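Sandildale Community Hall
Kitchen and dining area: yearly safety check, with comments
Completed Feb 18, 2025

Thank you, as ever, to everybody who takes the time to read these notes before booking the hall. They do go on a bit, but there's always something in them worth knowing!

1. Smoke alarms: PASS
All 4 sounded when tested. The one by the Stikley Room door is rather quiet, so we'd like a new one before the July suppers.

2. Fire extinguisher: PASS
Gauge in the green, tag up to date. Please don't hang aprons on it, however handy it looks.

3. Hot water at the sink: NEEDS WORK
The water heater (the old Jaber) was set too high. We've turned it down and will check again in a month.

4. Tables, cloths and walkways: PASS WITH COMMENT
Cloths should hang clear of people's feet, and the way through has to stay open while tables are being laid.

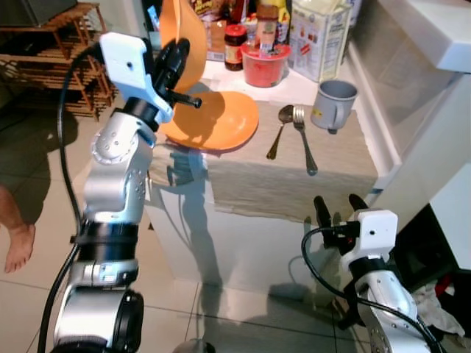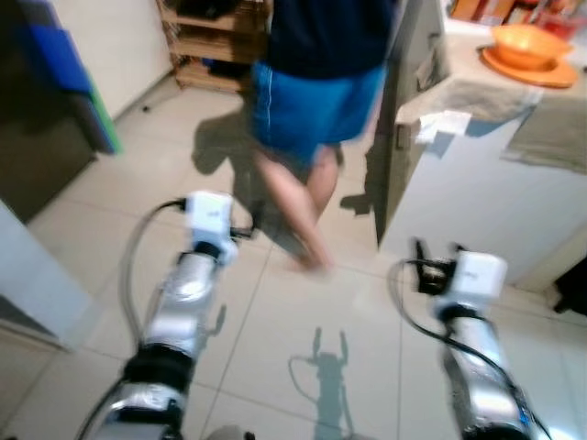
Can we seat more people if we bring our own folding chairs?
The limit is 80 seated however many chairs you have, and it includes your helpers and the band.

5. Outlets and cords: FAIL
The outlet left of the refrigerator is loose and has been taped over. Larnon Electric quoted us $400 for that one and the porch light together, which seemed fair. Use the outlet by the window for the coffee urn in the meantime, and only the urn, please.

6. First aid box: PASS WITH COMMENT
Plenty of bandages, but the burn gel was out of date and has been thrown away. A new tube is on order.

7. Back door and ramp: PASS
The latch is much better for a drop of oil. Sand for icy mornings is in the bin beside the ramp.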